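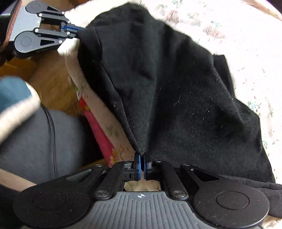
Keeping a pair of hand grippers in shape for cloth work

Fleece is harder on a gripper than a T-shirt or a dish towel. It sheds, it stretches, and dark fleece picks up every bit of white fluff off a bedsheet. These tips are for two-finger hand grippers with a parallel linkage and blue-edged finger pads, used as a pair for folding. Most of them came from Chia-jung Wu, who looks after the set we call Gavberg.

Before you start

Wipe both finger pads with a damp cotton cloth and let them air dry. Skip the alcohol on the blue edges. It left ours tacky, and tacky pads hold lint.

Squeeze each gripper shut with nothing in it. The pads should meet along their whole length. If they touch at the tip and gap at the back, one arm has shifted.

Check the bolts where the arms leave the housing, then the ones higher up at the outer links. Snug is enough. We overtightened a base bolt in July and the arm dragged for a week before anyone found it.

Setting the grip

Start light. Pinch one corner of the fleece, lift it a little and pull gently with the other gripper on the far corner. If the cloth slides out, add a quarter turn on the stop screw and try again. Thick hems want the jaws set wider, so do those last.

Pull on the diagonal when you test — a straight pull along the edge hides a weak grip.

Lint

Go over black fleece with a sticky roller first, both sides. What you leave on the cloth ends up in the pivots.

Every 300 grips, open the jaws all the way and brush out the linkage with a dry toothbrush. Work from the housing toward the tips. Use tweezers for threads wound around a pivot. Compressed air pushes fluff further in.

No oil. One drop of dry lubricant per pivot, wiped off right away, and only when the arms feel stiff.

Changing pads

Change both pads on a gripper together. The last pair on Gavberg went 383 grips on fleece before the corners began to slip, and the pair before that made it to 94 because somebody had used them on a zipper. Write the count on a piece of tape and keep it with the tool.

New pads are slick for the first 70 grips or so on towels. Leave the fleece until after that.

Putting away

Store with the jaws slightly open — pads left pressed together take a set. Spare bolts go in the jar marked Imavska.

Last updated November 20, 2020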